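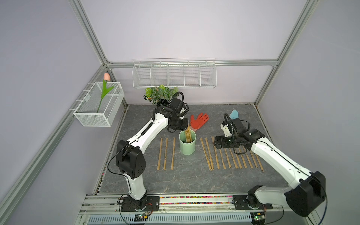 December 1, 2025

Negative scanning, Endent works set, second pass

Picked up at sleeve 14. Keyvan Heydari had left the first pass on the shared drive with a note saying the orange mask was coming out too heavy on the older rolls. He is right. Anything from the first two envelopes goes cyan in the shadows if I use the profile from November, so I made a new one from a clear bit of leader on the same roll and saved it as endent_mask_b. Use that for sleeves 1 to 22. From 23 on it looks like a different film stock and the old profile is fine.

Count at the start of today was 1,507 frames logged. Count at close is 1,753. That includes duplicates where the photographer bracketed, which I am keeping. Shahla Sadeghi wants them all in for now and will pick later.

Most of today's frames are the furnace house and the yard behind it, before the stack came down. There are three good ones of the weighbridge office with the door open and the sign still readable. Frame 431 in the log is the one the Favinano people asked about. It shows the rail spur going in under the loading shed, so the 1971 plan is wrong about where the spur stopped. I have put a flag on it. Someone should check it against the plan at full size before we write back to them.

Problems:

Sleeve 17 has eight frames stuck to the plastic along the emulsion side. I did not pull them. The whole sleeve is in the flat box with a slip on it. Shahla has soaked this kind off before and I would like her to look first.

Newton rings on most of sleeve 19. Turned the strip over and scanned emulsion up, then flipped in software. Rings gone, slight loss of sharpness at the corners. Remember that these are flipped already, do not flip them again. File names end in _f.

Dust is worse after lunch than before. Wiped the glass every second strip. The blower needs a new bulb, the old one has split at the neck.

Captions. The envelopes say "Su" on several rolls and we had been reading that as a person. Keyvan thinks it is the settling unit, the low brick building by the drainage ditch. I went back through the rolls marked that way and every one has the ditch in it, so I am going with his reading. Changed in the log, old entry kept in the notes column.

The Tratano rolls are not part of this set. They got mixed in when the boxes were moved. Put them back on the lower shelf.

To do: sleeves 23 to 30, new blower, ask about sleeve 17, reply to Favinano once the spur is checked. Back up before starting, the drive was nearly full when I shut down.

Print this entry | E-mail this entry
2 comments | 0 shares
Contact the scanning room | Back to top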